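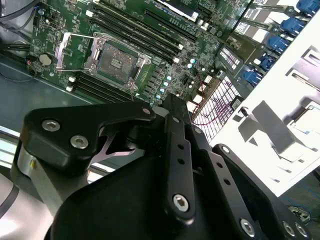 보호 정지가 해제된 다음에 로봇 팔이 작업자의 확인 없이 다시 움직인 원인은 무엇인가?
정지 전에 대기열에 들어 있던 이동 명령이 삭제되지 않았고, 제어기가 해제 신호를 받았을 때 그 명령을 유효한 것으로 처리하였기 때문이다.

그림 4. 컴퓨터 섀시 내부에서 수행한 소켓 작업. CPU 소켓은 비어 있고 로드 플레이트는 열린 상태이며, 아래쪽에 그리퍼의 검은색 링크가 있다.

5. 고장 사례의 분석

5.1 사례의 개요

본 절에서는 Illar 과제의 시험 기간 중에 Kirnville 시험실에서 발생한 고장을 다룬다. 대상 작업은 섀시에 장착된 메인보드에서 CPU 소켓의 로드 플레이트를 닫고 고정 레버를 누르는 작업이다. 시험은 모두 519회 수행하였다. 이 가운데 2회에서 보호 정지가 해제된 직후 로봇 팔이 의도하지 않은 하강 동작을 하였다. 두 사례 모두 작업자의 신체가 로봇의 동작 영역 밖에 있었으므로 인명 피해는 없었다. 그러나 첫 번째 사례에서는 소켓의 접점이 손상되어 메인보드를 교체하여야 하였고, 두 번째 사례에서는 로드 플레이트의 경첩 부분이 변형되었다.

우리는 처음에 이 고장을 파지 실패의 한 종류로 분류하였다. 시험 기록표에 "접촉 후 이탈"이라는 항목이 이미 있었고, 당시의 담당 연구원이 두 사례를 그 항목에 기입하였다. 기록을 다시 검토한 것은 3월에 다른 종류의 섀시로 시험을 옮길 때였다. 이때 두 사례에서 힘 센서의 값이 상승한 시각이 보호 정지의 시각보다 뒤에 있다는 사실을 발견하였다. 파지 실패라면 순서가 반대로 되어야 한다. 이러한 이유로 우리는 두 사례를 안전 기능의 고장으로 다시 분류하고 별도의 조사를 시작하였다.

5.2 작업 환경의 특징

그림 4에서 볼 수 있는 것과 같이, 작업 대상은 서로 가까이 배치되어 있다. 소켓의 위쪽과 아래쪽에 DIMM 메모리 슬롯이 나란히 있으며, 로드 플레이트가 열려 있을 때에는 소켓 옆에 세워진 상태가 된다. 따라서 그리퍼가 소켓에 접근할 때 허용되는 경로는 넓지 않다. 위치 오차가 작더라도 손가락 링크가 슬롯의 걸쇠 또는 로드 플레이트에 닿을 수 있다.

빈 소켓의 접점은 특히 주의가 필요하다. 접점은 작은 힘으로도 휘어질 수 있고, 휘어진 접점을 현장에서 복구하는 일은 어렵다. 우리의 위험성 평가에서는 사람과의 접촉을 주로 고려하였으며, 대상물의 손상은 비용의 문제로만 취급하였다. 이 판단 자체가 잘못되었다고는 생각하지 않는다. 다만 대상물의 손상을 가볍게 평가한 결과로, 정지 이후의 복귀 절차에 대한 시험도 충분하게 수행되지 않았다.

5.3 사건의 순서

두 사례에서 사건의 순서는 거의 같았다. 먼저 로봇 팔이 로드 플레이트 쪽으로 접근하는 동안에 손목의 힘이 문턱값을 넘었고, 제어기가 보호 정지를 실행하였다. 이 정지는 설계대로 동작하였다. 다음으로 작업자가 조작반에서 정지의 원인을 확인하고 해제 버튼을 눌렀다. 절차서에 의하면 이때 로봇은 정지 자세를 유지하여야 하고, 작업자가 별도의 재시작 버튼을 누른 뒤에만 움직일 수 있다. 그런데 실제로는 해제 버튼을 누르고 2초가 지난 후에 로봇 팔이 아래쪽으로 이동하기 시작하였다. 작업자가 비상 정지 버튼을 눌러 동작을 중단시켰으나, 그 전에 그리퍼가 대상물과 접촉하였다.

작업자의 조작 기록에는 재시작 버튼의 입력이 존재하지 않는다. 버튼의 배선과 접점도 검사하였으며, 이상은 발견되지 않았다. 그러므로 작업자의 조작 실수 또는 버튼의 고장은 원인에서 제외하였다.

5.4 검토한 원인

기계적 원인을 먼저 조사하였다. 시험에 사용한 그리퍼는 Jarnex의 제품이며, 손가락은 여러 개의 링크를 육각 홈 나사로 체결한 구조이다. 나사가 느슨해지면 손가락 끝의 위치가 변하고, 정상적인 이동 명령에서도 접촉이 일어날 수 있다. 우리의 정비 기준은 개폐 동작 2,000회마다 나사의 체결 상태를 점검하는 것이었고, 두 사례는 모두 점검 주기 안에서 발생하였다. 사고 후에 측정한 체결 토크도 기준 범위에 있었다. 링크의 유격은 첫 번째 사례의 그리퍼에서 조금 크게 측정되었지만, 이것으로 로봇 팔 전체의 하강을 설명할 수는 없다.

다음으로 힘 센서의 영점 이동을 조사하였다. 영점이 이동하면 보호 정지가 늦게 실행될 수 있다. 그러나 앞에서 설명한 것과 같이 정지는 올바른 시점에 실행되었고, 문제는 해제 이후의 동작에 있었다. 센서의 영점은 첫 정지가 일어난 이유와 관계가 있을 수도 있으나, 이 점은 자료가 부족하여 확인하지 못하였다.

마지막으로 작업 관리 소프트웨어인 Longo의 기록을 조사하였다. Longo는 이동 명령을 작은 구간으로 나누어 제어기의 대기열로 보낸다. 보호 정지가 발생하면 Longo는 새로운 명령의 전송을 중지하고, 대기열의 삭제를 제어기에 요청한다. 두 사례에서는 삭제 요청이 전송되었지만 제어기의 응답이 기록되어 있지 않았다. 통신 기록을 비교한 결과, 요청이 제어기에 도착한 시점에 제어기는 감속 상태에 있었고, 이 상태에서는 삭제 요청을 받아들이지 않는 것으로 확인되었다. Longo에는 응답이 없는 경우에 요청을 다시 보내는 기능이 없었다. 결과적으로 남아 있던 하강 구간이 해제 신호와 함께 실행되었다.

이 조건은 시험대에서 재현할 수 있었다. 메인보드가 없는 빈 섀시를 사용하였으며, 감속 중에 삭제 요청이 도착하도록 전송 시각을 조정하였다. 재현 시험에서도 로봇 팔은 해제 후에 하강하였다. 반대로 완전히 정지한 후에 요청을 보냈을 때에는 대기열이 정상적으로 삭제되었고, 로봇 팔은 움직이지 않았다.

5.5 수정 조치

수정은 소프트웨어와 절차의 양쪽에서 실시하였다. 소프트웨어에서는 제어기의 정지 완료 신호를 받은 뒤에 삭제를 요청하도록 순서를 변경하였다. 또한 삭제의 응답을 받지 못하면 해제 버튼의 입력을 무시하고 조작반에 경고를 표시한다. 각 이동 구간에는 작업 번호를 부여하였으며, 정지 전의 번호를 가진 구간은 제어기 쪽에서도 거부된다.

절차에서는 해제 전에 로봇 팔과 소켓 사이의 간격을 눈으로 확인하는 단계를 추가하였다. 간격이 충분하지 않은 경우에는 해제하지 않고 수동 모드로 전환하여 그리퍼를 위쪽으로 후퇴시킨다. 이 단계 때문에 복귀에 필요한 시간이 길어졌으며, 작업자들로부터 불편하다는 의견이 있었다. 우리는 당분간 이 단계를 유지하기로 하였다.

5.6 분석의 한계

본 분석에는 몇 가지 한계가 있다. 첫째, 제어기의 내부 상태는 직접 기록할 수 없었고, 통신 기록으로부터 추정하였다. 감속 상태에서 요청이 거부된다는 결론은 재현 시험의 결과와 일치하지만, 다른 판본의 제어기에서도 같은 현상이 있는지는 조사하지 않았다. 둘째, 시험 초기의 통신 기록은 저장 기간이 지나서 삭제되었다. 그 기간에 대기열이 남았으나 이동 거리가 짧아서 발견되지 않은 사례가 있었을 가능성을 배제할 수 없다. 셋째, 수정된 소프트웨어는 로드 플레이트 작업에서만 시험하였다. 메모리 모듈의 삽입 작업은 접촉력이 더 크고 보호 정지도 더 자주 발생하므로, 같은 조치가 충분한지에 대해서는 별도의 시험이 필요하다.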